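Vuvico Garment Steamer, 3,000 W

Price: £69
Warranty: 4 months on the hose, longer on the base if you register it
Sold by Kravchuk Home & Laundry

We stock this one because people keep asking for it, so let's be fair to it and no more than fair.

The maker says it will "replace your iron". We doubt it. On shirts and light cotton trousers it does a decent job, and it's kinder to pleats than a hot plate. On heavy linen you will be going over the same sleeve until teatime, and a sharp collar is beyond it. Keep the iron.

The box also claims 42 minutes of steam from one tank. Bhupendra Agarwal on our service desk got that on the lowest setting, which hardly anyone will use. Turn it up and expect a good deal less.

What you get: base unit, hose, steam head, fabric brush, one glove. The glove is thin. The fabric brush clips on well enough, though we can't say it did much for pet hair.

We'd pass on the Vundorow descaling sachets sold alongside it. They may be very good – plain citric acid costs pennies and the booklet allows it.

Spare hoses are kept at the shop. Ask for Ayman Hakim before noon.

Returns are accepted if the tank hasn't been filled. Once it has been, we can only exchange a faulty one.

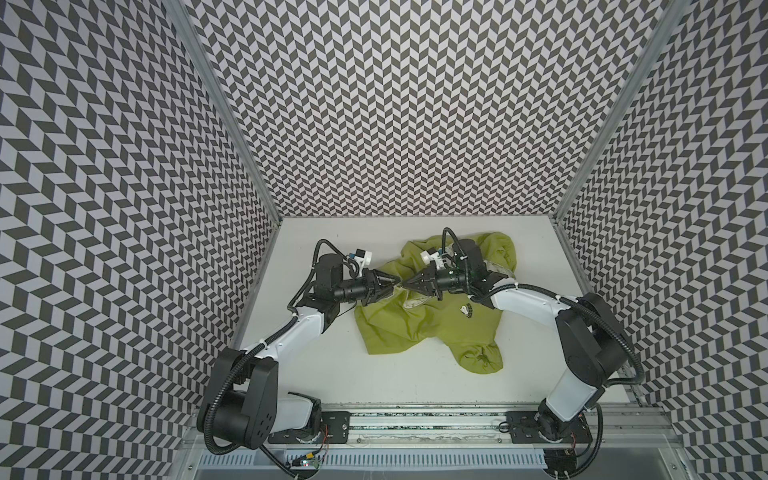
Delivery is extra outside town, and we don't take old steamers away. If you mainly iron bedding, look at a press instead and save yourself the bother.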